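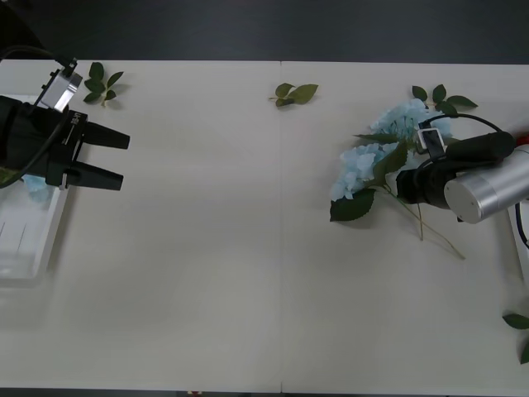 Stem sorting cell, right gripper at the hydrangea, left gripper open.

Ticket: right arm drops or twists thin stems on handoff
Project: Plisidero (two-arm flower sorter)
Location: Goodall shared workshop, back bench
Status: open
Priority: normal

Summary
Right gripper closes on artificial stems but loses angular hold once the left gripper lets go. The stem stays between the fingers and rotates under the weight of the bloom. Worst on the single rose. The hydrangea is less affected when gripped near the blossoms, where the leaves add some bulk.

Setup
Two arms facing each other across two white table panels. Parallel grippers, wrist camera on each. Control software is Lastetti, with the grip settings at default. Trays stay at the table edges.

Steps to reproduce
1. Home both arms, grippers open.
2. Pick the rose with one arm and hold it at a slant over the table.
3. Bring the second gripper to a lower point on the stem and close.
4. Open the first gripper.
5. Wait 2 seconds, then move toward the tray.

Expected: stem angle unchanged.
Actual: stem rotates, bloom ends up pointing at the table. Sometimes the leaf catches a finger and stops it partway.

Log
November, first session. Ran 81 handoffs at default force. 30 ended with visible rotation. No controller faults, no position errors on either wrist.

Raised closing force one step. Rotation less frequent, but the stem coating started to show marks. Set back to default.

Swapped the finger pads left to right. Fault stayed with the right arm, so pads are ruled out.

Checked the cable run on the right wrist – slack at full reach, no pull on the gripper body.

Added a 300 ms delay between the second grip closing and the first one opening. Small improvement, kept.
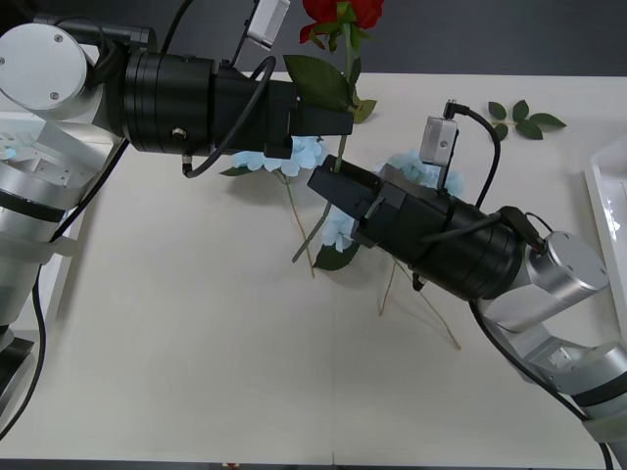
Bakex: I'd look at finger alignment before touching force again. If the right fingers meet at the tips first, a thin stem is held on a line and will pivot whatever you set. Close them on a strip of paper and pull from the tip, then from the root. If it slides out easily at the root, shim the mount.

Paper test done. Tight at the tip, loose at the root. Roughly the last third of the finger is doing all the work. Left gripper holds evenly along its length.

Next: shim the right finger mount, rerun the handoffs with the delay left in. Ticket stays open until then.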